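Stundard List: Play Food, Shop Food and Display Produce
Subject: Re: Galindo vegetables, any good?
Date: 2020-09-30
In reply to: Galindo vegetables, any good?

> Has anyone here handled the Galindo vegetables? I need a
> market stall's worth for a classroom corner and the 17-piece
> box is a lot cheaper than buying Sendmont one at a time. The
> seller says they are "indistinguishable from the real thing
> at arm's length" and that the finish "never chips or fades."
> I'm mostly after the peppers, the eggplant and the corn.

I have the box. I'd hold off on "indistinguishable" and I'd throw out "never" completely. The green chili is the best piece in it, so it's a fair one to argue over.

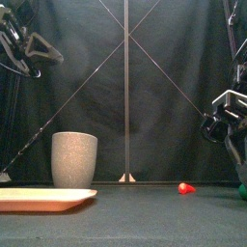
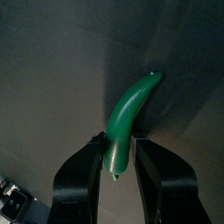

Start with the shape, which I have no quarrel with. Whoever modeled the chili had looked at one. It curves, it has a proper shoulder at the stem end and it narrows to a rounded point. Compare that with the Sendmont chili, which is a straight cone with a hat on. If your kids are going to be sorting by shape, Galindo wins that one and I'll say so.

The color is another matter. It is one green all over. A real chili has a darker side, or a streak, or a patch where it lay against a leaf. The stem stub is a lighter green than the body, which helps, but it's short enough that you hardly get the benefit. The body is shiny too, and shine hides a lot. Put it under a lamp and you mostly see the lamp.

Then look near the stem end. There are faint ridges running across the body, and to my eye they look like layer lines from a printer. The listing says "crafted," and I have asked the seller what that means and had back a paragraph about passion. I don't object to printed pieces. I'd like to be told, so that I know what I'm paying for. The very tip has a tiny pale nub as well. I took it for glue, then for a bit of bare plastic, and I still can't tell you. A child won't care. Someone dressing a shop window might.

> Do they hold up? The corner gets used hard, by two groups a
> day, and the last set we had was paper mache and lasted about
> as long as you'd think.

Anyone who tells you they know how these hold up has either owned them longer than I have or is guessing. I've had mine since spring. The chili and the tomato look the way they did when they came. The eggplant has a scuff on the belly that I can't rub out. The corn I wouldn't give to a class at all. The husk comes to a thin edge and I could bend it with my thumb, so a five-year-old certainly can.

As for fading, there was a test posted here a while back where somebody left a lemon on a windowsill in Ukeck for 60 days and declared it colorfast. One lemon, one windowsill, and no second lemon kept in a drawer to hold next to it. I don't know what we learned from that. I went back through the archive (the page claims 1,971 messages, and I did not read them all) and couldn't find a single test with a comparison piece. If someone did one, please post the link.

> Also wondering about weight. The old Sendmont stuff feels
> like nothing in the hand and the kids treat it like nothing.

This is where I'd spend my worry, if I were you. The Galindo pieces are light. The chili doesn't suffer much, because a real chili is light too. The eggplant is hopeless. You pick it up expecting an eggplant and your hand goes up too fast. I've seen people here suggest drilling and filling with sand. Fine, if you like drilling, but then you have a plugged hole in a toy and sand inside it, and two groups a day trying to find out what rattles.

For a stall you also want to think about how they sit. The chili rolls onto one side because of the curve and stays put, so a heap of them in a shallow basket should behave. The tomato will leave the table at the first bump. A folded dish towel under the tomatoes fixed that for me. I'd skip the fake grass mat the seller keeps pushing, which sheds.

On the price: yes, the box is cheaper per piece. But you said peppers, eggplant and corn. By my reckoning one of those is good, one is passable to look at and wrong in the hand, and one is going to break. The rest of the box includes three mushrooms that are all the same mushroom. If you only want chilies, ask whether they'll sell them loose. They told me no in the summer, then a month later I saw loose ones on their table at the Ukeck swap, so I wouldn't take the first answer.

I know the Galindo page carries 3,568 ratings and they're nearly all glowing. I read a couple of screens of them. Most were written the day the parcel came, and "arrived fast, so cute" tells you nothing that you asked.

What I'd do is buy a few chilies if they'll part with them, get the eggplant and corn in cloth from someone who sews, and leave the box alone until somebody has had one in a classroom for a full year. If you do buy it, would you put one chili away in a closed drawer and leave its twin out on the stall? Then in October of next year we could look at the two side by side and stop quoting the lemon.

I can measure any of the pieces if you need to know what fits in your crates. Write to me off list for that, the digest is long enough already.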